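# Smoked ice, round 2

Dodeo has put smoked ice on the menu, and I went back in October to give it a second try. 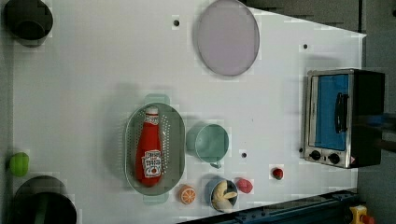

Does smoked ice change the taste of a drink? Barely, and only once it has melted enough to water down the whiskey you paid for.

I ordered the same old fashioned twice, one with the fancy cube and one with plain ice. The smoked one cost more and smelled nice for a minute. After that I couldn't tell them apart, and neither could Hajar Ezzat, who is much fussier than I am.

The menu says the cubes spend 35 minutes in the smoker - fine, but ice is mostly good at being cold. I'd put the money toward better bitters. Furtună still makes a plain old fashioned with an orange peel, and I'm going there next.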